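Notes to self on crate handling rules, mostly so I stop typing the same message to people

So I have been rewriting our floor rules for the robot crate work at Irkside and it has eaten most of December. The old version was 4 pages and said almost nothing. Half of it was a copy of the Darodow sheet with the names swapped, and the Darodow sheet was written for a caged arm that never moves. Ours moves. Different animal.

Putting the working version up because three different people asked for it and I keep losing the doc link.

First thing. Cones are a boundary or they are junk on the floor. Pick one. The old rule said "place cones near the work area", and near can mean anything. New rule: cones go down before the motors get power, they stay down until power is off, and no one shuffles one over with their foot to get a cart through. If the cart needs to get through, stop the run. Yes it's annoying. Takes less time than the argument does.

Striped cones with the heavy rubber feet only. The light orange ones we had got dragged by cables and ended up wherever. Check the reflective bands when you pick them up in the morning, wipe them if they are grey with dust, put the cracked ones in the bin by the door and not back on the stack (I found the same cracked one on the stack twice).
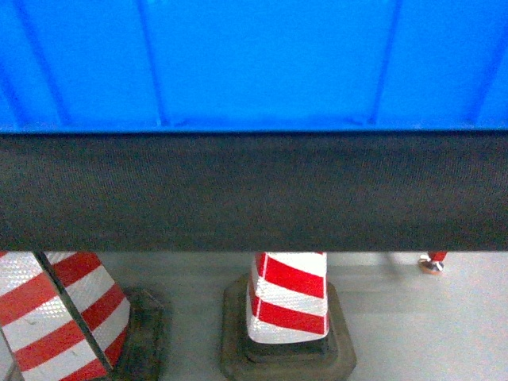

Second thing, sight lines. This is the one I got pushback on. A person standing at normal height sees everything and thinks the robot does too. It doesn't. Carry a crate in front of you and you lose most of the floor, shoes and cone bases included, and a head camera is no better at that than we are. So the rule is that the load never counts as "I would have seen it". If the view forward is blocked, the robot goes at walk-slow speed or it waits for a spotter to call clear. Spotter says the word "clear" out loud. Not a nod. Not a thumbs up, which I have personally misread.

Kwiatkowski, the outfit that did our site review, wanted a fixed number for this. Their draft had us measuring how much of the view was covered before each run. Nobody was ever going to do that before lunch, let alone after. We settled on: can you see floor between the load and the next cone, yes or no. If you have to think about it the answer is no.

Shoes. Closed toes, laces tied, flat soles. I don't care about the color. Visitors included. We dropped the line about trouser length after a long and stupid thread, and replaced it with "nothing dangling or trailing", which covers scarves and lanyards too. Lanyards are the real problem, everybody has one.

Third, grip approach, i.e. how the fingers come onto the crate.

- One finger inside, one finger outside, rim in the middle. Pause there before closing.
- Do not close on a rim you can't see on both sides in the wrist view.
- Glossy crates throw glare. If the overhead light is blowing out the crate bottom, that's ok, you are not gripping the bottom. If its blowing out the rim, move the crate or kill that row of lights.
- Empty crates slide. Treat an empty one as harder then a full one, not easier.
- Whoever holds the stop button is not also the person adjusting the crate. Ever.

The pause is the bit people skip when they're in a hurry. We set it in software now so it can't be skipped from the operator screen, only from the config, and if you are in the config you had better have told somebody. 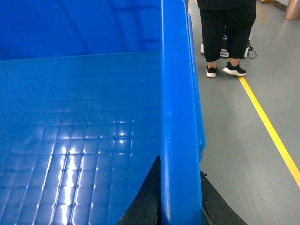

Fourth, floor lines. Yellow line means you stand on your side of it while the arm is live. Toes on the line counts as over the line, sorry. We went back and forth on that one and the strict version won, because "a bit over" gets bigger every week. Boxes, power bricks, chargers, loose cables: same rule as feet. If a thing with a cable has to sit on the floor during a run, the cable gets taped or routed behind, and it goes on the setup list so the next shift knows its there.

Fifth, logging. Boring, still needed. Each run gets a number, and stops get written down with one line on why. We are at run 456 as of this morning and I can only explain 315 of them from the notes, which is bad. The rest say "ok" or nothing. "Ok" is banned now. Write what was lifted and if anyone called a stop. Ten words is plenty.

Veltar keeps their logs on paper clipped to a board at the cell and I used to think that was silly. Now I kind of want a board.

Stuff I haven't settled:

Do we retrain people after every gripper change or only when the finger shape changes? Leaning toward every change, short version, five minutes.

What happens with crates that don't match. The lifting routine was tuned on one kind, and every so often somebody brings in a taller one with a different lip. Current rule is "ask first", which is a weak rule, I know.

Whether 100 clean runs is enough before a new operator works without a second person at the stop. That number came from me, in a meeting, off the top of my head, and now it's in the document like it came down from a mountain. Would like a better one. If your site has one and you can say where it came from, send it over, comments are open till I get spam again.

Will post the printable version once I fix the margins.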